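3.2 Wear classes and survey procedure

Surfaces were graded on a five-point scale adapted from the one used in the Skorneo trial (Tomoana and Niven). Class 0 denotes a surface with no marks visible at arm's length under ordinary room light. Classes 1 and 2 cover isolated and overlapping scratches respectively, with the finish otherwise intact. Class 3 is assigned where scratching is accompanied by a local loss of gloss, and class 4 where the decorative layer has been worn through and the core is exposed. Intermediate grades were not allowed. Where two graders disagreed, the higher class was entered and the disagreement noted.

The sample comprised 597 tables in 17 reading rooms and study halls. Tables with glass or linoleum tops were left out, as were those known to have been refinished. Each top was divided into a near, a middle and a far strip of equal depth, and each strip was graded separately. Gloss was read at 60 degrees with a Hevodeo hand-held meter, three readings per strip, after wiping with a dry cotton cloth. Readings were taken before opening, between 7 and 9 in the morning, with the blinds down. 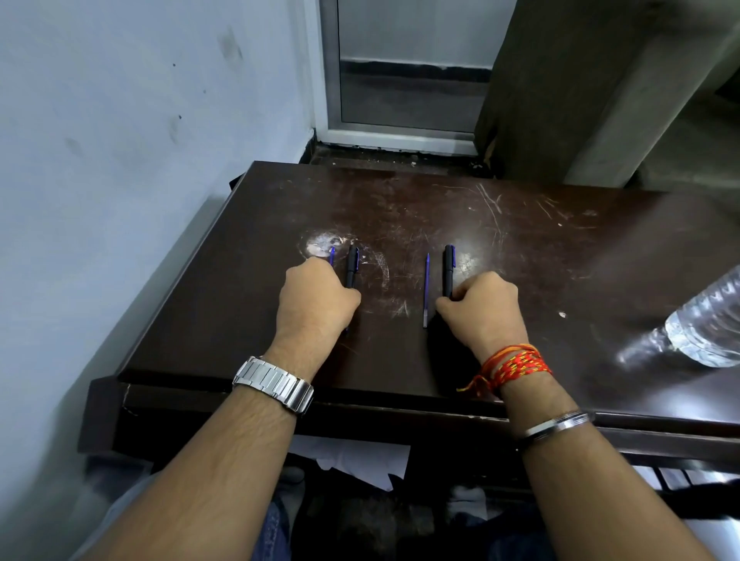

Figure 4. Dark brown laminate top with a glossy finish, graded class 3.

Colour has a marked effect on how wear is perceived, and we treat it here apart from the depth of damage. On pale tops, class 2 scratching was often missed by untrained staff and was reported as dirt when it was noticed. Dark tops drew complaints far earlier. The top in Figure 4 shows why: the scratches are fine, but they read as white lines against the brown, and the rubbed patch left of centre has turned milky where the finish has gone. A patch of this kind is graded on loss of gloss alone – its contrast with the ground is recorded in a separate column and does not raise the class. Shabalala has argued for a combined score, and we return to this point in Section 5.

Repeat grading was carried out by Dow and MacLeish in March on a subset of the tables, without sight of the first results. Agreement was good for classes 0, 1 and 4 and weaker between classes 2 and 3, where the judgement rests on a change of gloss that depends on viewing angle. For these two classes the meter reading was used to settle the grade.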